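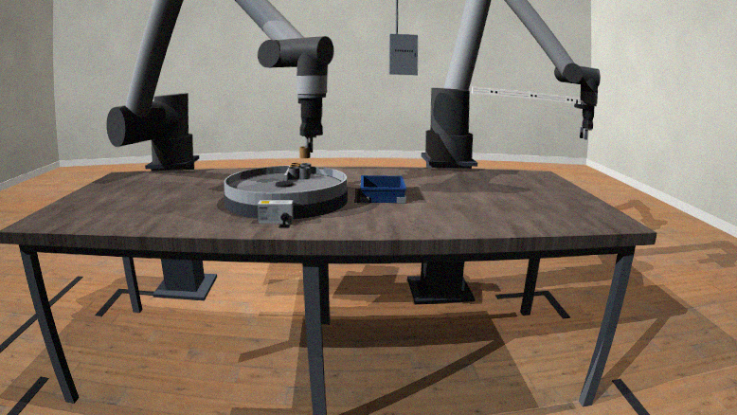
*The two-arm table in the simulator, left arm over the tray.*

# Cell rules for the Parkby table: common questions

Kept by Érica Rocha at Kendumus. Last changed 20th March. The full rule sheet has 22 rules, and the numbers below refer to it.

### Who has to follow these rules?

Anyone who runs a job on the two-arm table, in the simulator or on the floor at Parkby. Visitors from Drudomach sign the same sheet as staff.

### Do the rules apply in simulation?

Yes, all except rule 2 (safety glasses and closed shoes). We got lax about this in January and ended up with jobs that ran fine on screen and then asked a person to reach past a live arm to reload parts. If a step would be banned on the floor, it is banned in the simulator.

### Can both arms work over the tray at the same time?

No. One arm has the tray, and the other waits outside the rim until the tray is released. The release is a signal in the job file. A timed wait does not count, even a long one.

### How should the gripper approach a tube?

From straight above, fingers open, at the slow speed setting. Stop at the hover height, check the wrist view, then go down. Sideways moves below the height of the rim are not allowed with the fingers closed.

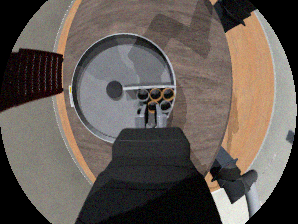
Tubes that touch each other need more care than single ones. Pick from the outside of the group first and leave any tube with neighbors on both sides until one of them is gone. If a finger has no gap to go into, the job must stop and ask for an operator. Do not write a "nudge" step to make room. Gervásio Paiva can approve an exception under rule 11, in writing, for one job only.

### What counts as a failed pick?

Any of these:

- the fingers close on nothing
- the tube tilts enough to touch the divider on the way up
- a second tube comes up with the first
- the tube is dropped outside the tray or the bin

Log it and move on. You may retry once without asking. After that the job pauses - please don't raise the retry limit to get through a shift.

### Does the wrist view replace the room view?

No. Both have to be recorded. The wrist view is good for the last bit of an approach, but the gripper housing hides part of the table. 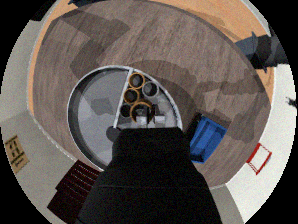 For that reason, a pick is never marked clear on the wrist view alone. Check the room view for the other arm and for the bin before the first move of each job. If either view drops out, both arms hold position.

### Can I move the bin or the tray?

Only between jobs, and only with both arms parked. Write the new position in the job file. Job 2081 is a good one to copy if you haven't done this before.

### What do the floor lines mean?

On the floor at Parkby, they mark where people stop while the arms have power. Rule sheet copies should be posted on both sides of the table.

### Who do I ask?

Kátia Teixeira for job files and logging, Roald Eklund for anything to do with stops and power. Suggested changes to the rules go to Viorica Voicu, with the rule number in the subject line.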